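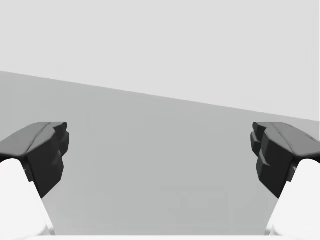

Handgelenkansicht, Greifer offen, nichts zwischen den Backen.

Skolier-Fehlgriffe, LIESMICH

Simulierte Episoden mit Fehlern im Greifstatus. Alles gerendert, keine Aufnahmen von echter Hardware. Erzeugt mit dem Briltach-Aufbau, Stand April.

Worum es geht

Statusfeld grip_ok bleibt auf 1, obwohl kein Objekt gehalten wird. Aufgefallen beim Abspielen der Episoden aus Barrera: Steuerung fährt weiter zur Ablage, öffnet, meldet Erfolg. Im Log alles grün. In den Handgelenkbildern sieht man dann halt leere Backen.

Ursache, soweit bekannt: grip_ok wird beim Schließbefehl gesetzt und danach nicht mehr gegen den Kontakt geprüft. Beim Öffnen wird der Wert nur gelöscht, wenn der Befehl aus demselben Prozess kommt. Kommt er vom Abbruch-Handler, bleibt die alte 1 stehen. Betrifft 9 Episoden sicher, 4 weitere sind unklar und liegen in pruefen/.

Sicherheitsrelevant deshalb, weil der Abbruch-Handler denselben Wert liest. Glaubt er an ein gehaltenes Objekt, fährt er langsam hoch statt sofort zu stoppen. In der Simulation egal, auf der Maschine nicht. Also: diese Statuswerte bitte nirgends als Freigabe verwenden.

Vergleich mit gültigem Griff

Dose zwischen beiden Fingern, dunkelgraue Polster links und rechts an der Wand, Deckel frei. So sollte ein Bild mit grip_ok = 1 aussehen. Beim Sichten immer erst das Handgelenkbild aufmachen, dann das Log — andersrum übersieht man zu viel.

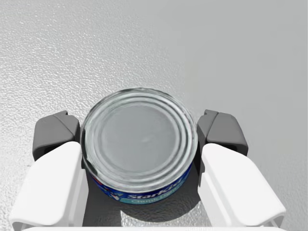

Dateien

episoden/ Bilder und Gelenkwerte
status/ Greifstatus, roh, NICHT korrigiert
status_fix/ von Hand nachgetragen, bisher 5 Episoden
pruefen/ unklare Fälle
zweiarm/ eigener Ordner, siehe unten

Die Rohwerte bleiben drin, sonst lässt sich der Fehler nicht nachstellen. Wer trainieren will, nimmt status_fix und lässt den Rest weg.

Zweiarm-Episoden

Gleicher Fehler, nur schlimmer: 2 Hände, ein gemeinsames Statusfeld. Schließt die linke, gilt die rechte ebenfalls als geschlossen. Auch wenn ihre Finger weit gespreizt über dem Tisch stehen und die roten Klötze auf der Platte liegen. Getrennte Felder kommen mit der nächsten Version, Heriberto Cuautle baut das gerade um.
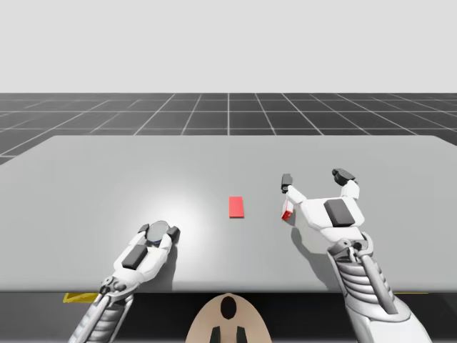
Iraís Valdovinos
Datenpflege Skolier

Noch offen

Zeitstempel der Übersichtskamera laufen gegen das Log leicht davon, Grund unbekant. Vorerst nach Bildnummer zuordnen.

Die Proson-Auswertung rechnet noch mit den Rohwerten, Erfolgsquoten daraus also zu hoch. Nicht zitieren bitte.

Unklare Fälle nicht selbst umbennenen oder verschieben, die Pfade stehen fest im Prüfskript. Neue Funde mit Episodennummer und Bildnummer an mich, Logauszug dazu reicht.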